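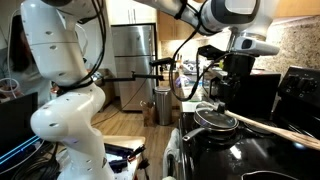

Jelimis : cuire les légumes secs en résidence étudiante sans y passer la soirée (ni la facture)

Rapport de projet, semestre 2
Danica Vidmar et Thịnh Mạch

1. D'où vient le sujet

Tout est parti d'un sac de pois chiches. Danica l'avait acheté à l'épicerie Spahić, en bas de la résidence Plavholm, parce que le kilo y coûte moins cher que deux boîtes de conserve, et il est resté tout l'automne au-dessus du frigo commun. Quand nous avons demandé à l'étage qui voulait le récupérer, la réponse était toujours la même : c'est trop long, ça consomme trop, il faut y penser la veille. Nous avions notre projet !

La question de départ tient en une ligne : qu'est-ce qui, dans la préparation des légumes secs, décourage vraiment les étudiants, et que peut-on y changer avec une casserole ordinaire et une plaque électrique ? Nous avons laissé de côté l'autocuiseur, que presque personne ne possède à Plavholm et que le règlement de la résidence interdit de toute façon.

2. Le questionnaire

Nous avons diffusé un questionnaire en ligne avec Wodeo, que le département met à disposition des étudiants. Il est resté ouvert pendant tout le mois de mars et nous avons reçu 261 réponses exploitables, bien plus que ce que nous espérions (merci aux délégués de première année, qui l'ont relancé sans qu'on le leur demande).

Les lentilles arrivent largement en tête des légumes secs réellement cuisinés. Les haricots rouges sont connus, mais presque toujours en conserve. Les pois cassés, eux, rappellent surtout la cantine, et les commentaires libres à leur sujet sont parfois sévères. L'obstacle le plus cité est le trempage, avant même le temps de cuisson, et c'est le résultat qui nous a le plus surpris. On accepte de surveiller une casserole, mais on n'aime pas devoir décider le samedi soir de ce qu'on mangera le dimanche.

Une question était mal posée : « Cuisinez-vous souvent des légumes secs ? » Chacun met ce qu'il veut derrière « souvent ». Nous avons gardé les réponses en annexe sans les exploiter.

3. Les essais de cuisson

Au total, nous avons mené 26 cuissons, toutes avec la même casserole en inox, la même plaque et la même eau du robinet. Un wattmètre branché sur la prise relevait la consommation. Nous pesions les pois chiches secs, puis nous goûtions à intervalles réguliers jusqu'à ce que les pois s'écrasent entre deux doigts sans cœur farineux. La méthode est rustique, mais elle fonctionne étonnamment bien : nous étions presque toujours d'accord sur le moment de couper la plaque.

Nous avons comparé plusieurs préparations :
- sans trempage du tout ;
- trempage long, une nuit au frais ;
- trempage rapide, avec une première ébullition puis une heure de repos hors du feu ;
- trempage long avec une pincée de bicarbonate dans l'eau de cuisson.

Pour le trempage long, nous avons aussi refait la série avec et sans couvercle. La cuisson de référence, à découvert, a consommé 1 160 Wh. Avec le couvercle posé et la plaque baissée dès les premiers frémissements, nous sommes descendus à 1 021 Wh. L'écart existe, mais il est plus modeste que ce que promettent les brochures affichées dans le hall, et nous pensons que la plaque y est pour beaucoup : en fonte, elle met longtemps à réagir quand on tourne le bouton. Il faudrait recommencer sur de l'induction.

Le bicarbonate, lui, est spectaculaire ! L'eau est très calcaire chez nous (il suffit de regarder la bouilloire), et les pois chiches deviennent tendres nettement plus vite. Attention cependant à la dose. Lors d'un essai, Thịnh a eu la main lourde et la peau s'est détachée en une sorte de purée au goût de savon. Elle a fini en houmous avec beaucoup, beaucoup de citron.

Le trempage rapide est notre vrai coup de cœur. Il répond directement au problème soulevé par le questionnaire, puisqu'on peut se décider en rentrant de cours et manger le soir même, à condition de ne pas dîner trop tôt. La texture est un peu moins régulière qu'après une nuit entière, ce qui ne se remarque pas du tout dans un curry ou une soupe.

4. Conserver et partager

Un point que nous n'avions pas prévu au départ a pris de l'importance en cours de route. Cuire une petite portion coûte presque autant de temps et d'électricité qu'une grande casserole. Nous avons donc essayé de cuire pour plusieurs repas et de congeler à plat, en sachets, avec un peu de jus de cuisson. Les pois chiches et les haricots supportent très bien le passage au congélateur. Les lentilles corail, non : elles ressortent en bouillie, à réserver aux soupes.

Deux voisins de palier ont commencé à partager les fournées avec nous, chacun cuisinant à son tour. Nous n'avons pas étudié cela sérieusement, mais ce serait un très beau sujet pour le groupe de l'an prochain.

5. Limites

Nos mesures portent sur une seule plaque et un seul type de casserole. Les pois chiches venaient de chez Spahić, mais de sacs différents, et l'âge des grains joue beaucoup sur la cuisson ; nous n'avions aucun moyen de le connaître. Enfin, les personnes qui répondent à un questionnaire sur la cuisine aiment sans doute déjà un peu cuisiner.

6. Suites

La fiche recette Jelimis (une page, recto seul, avec le trempage rapide et la dose de bicarbonate) est affichée dans la cuisine de l'étage. Nous préparons une version pour les haricots rouges, avec un rappel bien visible sur l'ébullition franche en début de cuisson, indispensable pour éliminer la toxine qu'ils contiennent crus. Les relevés complets et le questionnaire figurent en annexe.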